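Drellard Tabletop Shoe Rack, Red/Black

Small two-level rack with a red rippled top panel, black rippled lower shelf and twisted spindle legs. Ball finials at the front corners, one pink, one yellow. Slip-on shoes go on the lower shelf. Set on a flat, level surface.

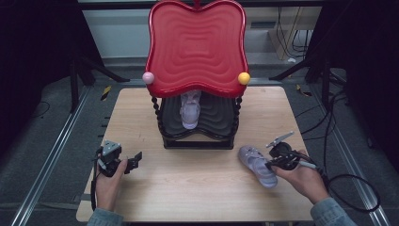
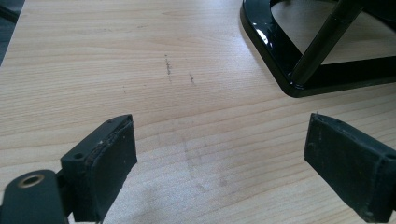 Specifications

Levels: 2
Max. load, lower shelf: 4 lb
Assembly time: nearly 10 minutes
Warranty: 12 months
Care: dry cloth only

Shoes not included.

Related items
Skalham Boot Tray
Marty Wall Hook Rail
Pellum Slipper Shelf, Black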